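Notes from the coffee side: why your bag of Mondomero is late, and what I found out when I went looking

I promised in the last newsletter that I'd explain what happened to the Mondomero, and then I ran out of room and talked about grinders instead. Sorry. Several of you wrote in to remind me, so this month the whole item is about green coffee, lorries and a rather long argument over sacks.

For anyone new, Mondomero is the growers' co-operative we've been buying from for four seasons now. It has 900 members, most of them farming a couple of acres on the slopes above Palesura, and they grow beans, bananas and a bit of maize in among the coffee. We take a small share of what they sell. The rest goes to bigger buyers who don't write newsletters.

The trouble began in the spring, when the district brought in a new permit for moving coffee by road. The idea behind it is one I've got a lot of sympathy with. Traders had been turning up at farm gates before the harvest was ripe, paying cash for anything red (or nearly red, or frankly green) and driving it over the district line at night to be sold as something better. The farmers got a poor price, the co-op lost beans it had already promised to people, and the district got no levy, so the roads stayed dreadful. Everybody agreed something had to be done.

What they came up with was a paper permit for every load, stamped at the weighing station in Matar, with the number of sacks written on it. If the number on the paper doesn't match the number on the lorry, the lorry stops. Simple enough! Except that the form was drawn up for traders, who use the big sacks, and Mondomero uses the smaller ones because a lot of its members carry their coffee down to the washing station on foot. So our lot went through Matar with 300 sacks on board and a permit that had been worked out by weight and turned back into large sacks, and of course the two numbers were nowhere near each other.

The lorry sat there for 10 days. I want to be fair to the people at the weighing station, who were doing exactly what they'd been told to do, and who did at least let the driver park under the roof. Coffee at that stage is fairly forgiving so long as it stays dry, and the samples we've tasted are fine -- more than fine, I'd say, there's a lovely plummy thing going on once it cools a bit. But by the time it was all sorted out we'd missed our place on the boat, and the next one was full, and the one after that went the long way round.

I had a couple of long phone calls with the co-op office while this was going on, usually at six in the morning my time with a dressing gown on and the dog wanting to go out. What struck me was how little of the conversation was about our coffee. They were much more worried about the second payment. Members get one lot of money when they hand over their cherries and another when the coffee's been sold and shipped, and the second one tends to land just as school fees are due. A lorry stuck at Matar means a late second payment, and a late second payment means somebody selling a goat they'd rather have kept.

So we paid our share early. I'm not telling you this to get a pat on the back (it was money we owed them anyway, and it only meant putting off the new roof on the store for a few months). I'm telling you because a few of you asked where the deposit on the pre-orders goes, and this year that's where it went.

The co-op has since been to see the district people, and I gather it was a long afternoon. They've come away with a new version of the form which has a box for sack size. One box! It's already in use, and the first load under the new form went through Matar in a morning. They've also asked for the weighing station to open earlier at harvest time, which hasn't been agreed yet, though it hasn't been refused either.

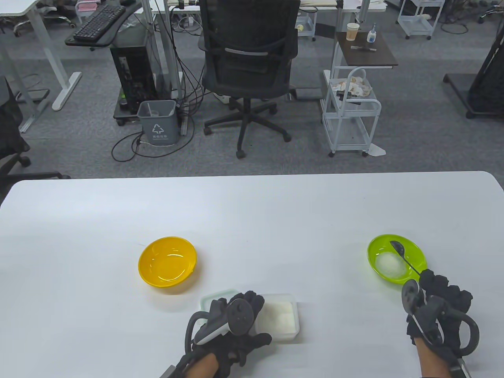
The other change is one I'm less sure about. From next season every member will have a card, and the card has to be shown when the cherries are handed in, so that coffee can be traced back to the farm it came from. I can see the sense in it, and the larger buyers are very keen. But plenty of farms up there are worked by a mother and two grown-up children and perhaps a cousin, and only one of them gets the card. The office says they'll sort that out as they go along. I'll ask again in September.

Now, the practical bit. The coffee is in the warehouse at Wolton, all 2,000 kilos of it, and we start roasting next week. If you pre-ordered, you don't need to do a thing, your bags will go out in the order the orders came in. If you've moved house since the spring, please do drop us a line before then, as last year we had a dreadful time getting parcels back from old addresses.

The price stays as it was when you ordered. It'll go up a little for new orders, mainly on account of the longer boat trip, and I'll put the new list on the counter and on the website as soon as I've done my sums. Whole beans only for the first fortnight, please, while we get the roast settled. After that we'll grind it however you like.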